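Plinano releases planning software that rechecks two-handed kitchen tasks as they run

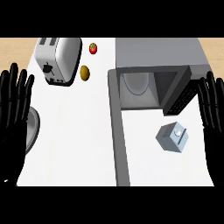
A simulated kitchen worktop with toaster, open microwave and two robot hands. Render: Plinano

Plinano has released a new version of its motion planning software for two-handed robots, with changes to how it deals with doors, lids and other parts that swing into the space where the hands are working. The release went out to existing licence holders on Tuesday and comes with a set of simulated kitchen tasks for testing.

Earlier versions worked out a full route for both hands before either one moved. If an appliance door was left at a different angle from the one expected, the software stopped and started the whole plan again. The new version breaks a task into short stretches and checks each one against the current position of every object before sending it to the controller. Only the stretch that no longer fits is worked out again.

"A microwave door is a good test of a planner," said Niamh Egan, who leads the planning team at Plinano. "Once it is open it takes up a lot of the room that the right hand was using. We used to treat it as a fixed block. Now the planner knows which way it swings and how far, and it can decide to close it first if that is quicker."

The company tested the software on 1441 simulated runs across 12 kitchen layouts. Each run placed appliances and small items, among them fruit and a plate, at different positions and angles on a worktop. A run was counted as failed if either hand touched something it was not meant to touch, or if the task was not finished in the time allowed. The previous version failed 61 runs on the same layouts. Plinano said it would publish the figure for the new version in March, once an outside team has repeated the tests.

That work is being done by Skekholm, a software testing firm that has been given the layouts and the scoring code but not the planner's source. Mairéad Brennan, who runs simulation testing there, said the repeat runs would use different starting positions for the objects.

"If you tune a planner on one set of scenes it will look very good on that set," she said. "We want to move things about and see what happens. We will also report the time each plan takes — it matters a great deal once you put this on a real arm."

The release includes a replay tool, which lets a developer step back through a run and see which stretch was replanned and why. Logs from the simulator and from hardware can be opened in the same window. Support for two older file formats has been dropped, and scenes saved in them will have to be converted before they can be loaded.

Trials on hardware have begun at Liltevik, where the software is running on a single two-handed machine. The planner does not yet handle soft items such as cloths or bags, and it still needs a model of each appliance to be supplied in advance.

Licence holders can download the update from their account page. A free version for teaching, limited to 1000 planning requests a day, will follow.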